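Como cuidar do tampo de madeira clara (sem complicar a vida)

Quem tem madeira clara em casa sabe que ela pede um pouquinho de paciência.
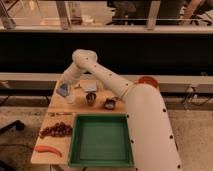 Muita gente me escreve perguntando qual é o melhor óleo, e eu respondo sempre a mesma coisa: antes do óleo vem a limpeza! Um pano bem torcido, duas gotas de detergente neutro, e sempre no sentido dos veios. Depois, um pano seco, sem pressa. Num tampo de tom castanho bem pálido, como o desta mesa, qualquer rodela de café aparece logo, e por isso eu não deixo nada para o dia seguinte (minha avó deixava, e depois passava a tarde esfregando, coitada).

Para as marcas brancas de copo quente, experimente um pouco de maionese — isso mesmo, maionese — deixada durante 30 minutos e retirada com papel. A Fotini Drakos, minha vizinha, prefere pasta de dentes branca, mas eu acho que risca o verniz.

O óleo mineral eu passo em março, em 2 demãos finas, com 8 horas entre uma e outra. Só em madeira sem verniz, viu? Se estiver na dúvida, pingue água num cantinho: se ela for absorvida, pode passar o óleo.

E os panos usados com óleo de linhaça, por favor, nunca amassados no lixo! Abra bem e deixe secar ao ar livre, longe do sol e do fogão.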